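유리 상판 책상 쓰시는 분들, 얼룩 어떻게 관리하세요?

killis20
작업실에 큰 유리 상판 테이블을 들인 지 벌써 4년째인데요, 다른 건 다 마음에 드는데 닦아도 닦아도 뿌연 느낌이 남아서 여쭤봅니다. 극세사 천도 써 보고 식초물도 써 봤는데 마르고 나면 또 그대로예요. 다들 어떻게 하고 계신지 궁금해요 ㅠㅠ

Kaja Ramanauskas
식초물은 비율이 중요하더라고요. 저는 물 200ml에 식초 한 숟갈만 넣고, 마른 천으로 한 번 더 훔쳐 줍니다. 세제가 남아 있으면 아무리 문질러도 뿌옇게 되니까 맹물로 먼저 두어 번 닦아 보세요. 저도 처음엔 그걸 몰라서 한참 고생했답니다.

flanagan_desk
음, 저는 식초 반대예요. 냄새도 냄새지만 검은 철제 프레임에 흘러내리면 찝찝하잖아요. 따뜻한 물에 꼭 짠 천이면 충분하다고 봅니다. 그리고 유리보다 책상 밑 전선부터 치우시는 게 어떨까요? 투명한 상판은 밑이 어수선하면 위를 아무리 닦아도 지저분해 보이거든요.

Kaja Ramanauskas
프레임에 안 흘리게 천에 묻혀서 닦으면 괜찮던데요^^ 그래도 전선 말씀은 정말 공감해요.

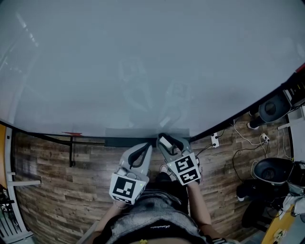 글·사진 Kohei Mizuno | 4월 9일 | 댓글 4

저희 쪽도 비슷한 처지예요. 연한 청회색 유리에 얇은 검은 프레임인데, 표면이 뿌옇고 사람 비치는 것까지 killis20님 고민이랑 똑같지요? 오른쪽 바닥에는 흰 멀티탭이 두 개 나와 있고 흰 케이블도 엉켜 있어요. 의자 바퀴에 밟힐까 봐 늘 신경이 쓰여서, 이번 주말에 벨크로 끈으로 묶어 보려고요. 나무 바닥은 색이 참 좋은데 선 때문에 아까워요.

flanagan_desk
바닥 분위기 좋네요! 끈으로만 묶으면 청소기 돌릴 때 또 걸리니까 멀티탭을 벽 쪽으로 붙여 보세요.

killis20
와, 저희 집 보는 줄 알았어요 ㅎㅎ 오늘 저녁에 맹물부터 해 보고 다시 글 남길게요. 다들 감사합니다!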